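Notes on Keeping a Household Record of Repairs
Posted 2/5/26
Filed under: Home, Records

The purpose of this post is to set out the method by which repairs and replacements have been recorded in my home since the move to Warnach. Several readers of the earlier post on utility bills requested further detail, and the method has changed enough to justify a separate entry.

The record is kept in a bound notebook of the kind sold by Zanby, with numbered pages. A spreadsheet was used for the first 19 months. It was abandoned after two copies of the file came to differ and it could not be established which was correct. The notebook currently holds 253 entries. Each entry occupies a single line and gives the date, the room, the item, the work done, the cost and the page of the receipt folder. Work carried out by a tradesperson is marked with a T in the margin. Work carried out by the household is left unmarked.

Entries are made on the day of the repair. Where this has not been possible, the letter L (for late) is placed beside the date. There are 22 such entries, most of them from the winter in which the boiler was replaced.
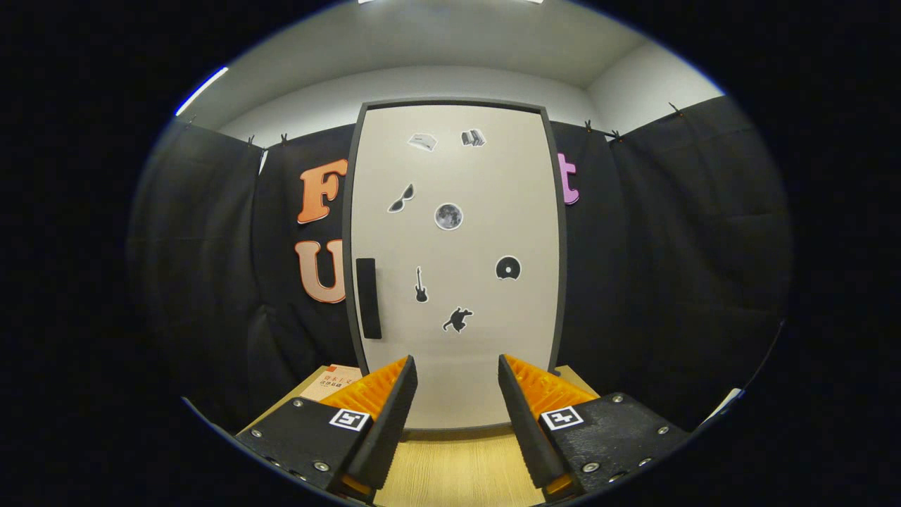 The naming of items requires more care than the writing of costs. In the first year, entries such as "hinge, tightened" were common, and they have proved to be of little use, as the house contains a great many hinges. The present rule is that an item must be named so that a stranger could find it. For a door, the entry gives the room, the color and the handle, so that "off-white door, dark gray border, black vertical handle on the left" is acceptable and "small room door" is not. The same rule applies to windows, taps and shelves. Light switches are identified by the lamp they control.

Receipts are held in a separate folder and arranged by date. Thermal paper fades, and for this reason each receipt is photocopied before filing and the original stapled behind the copy. The folder contains 163 receipts. The difference between this figure and the number of entries reflects small jobs for which no materials were purchased.

Paint is treated as a special case. The name of the shade, the finish and the supplier are written in full on the last pages of the notebook, with a brushed sample beside each. The supplier in Aasen has discontinued two shades used in the hallway, and the samples permitted a satisfactory match to be mixed elsewhere.

An application named Storkidix was recommended in the comments. It was tested in February of last year and was found to be well designed. It did not allow entries to be printed in the order in which they were made, and its use was discontinued.

Questions concerning the layout of the columns may be left below. A blank page will be made available for download once the margins have been corrected.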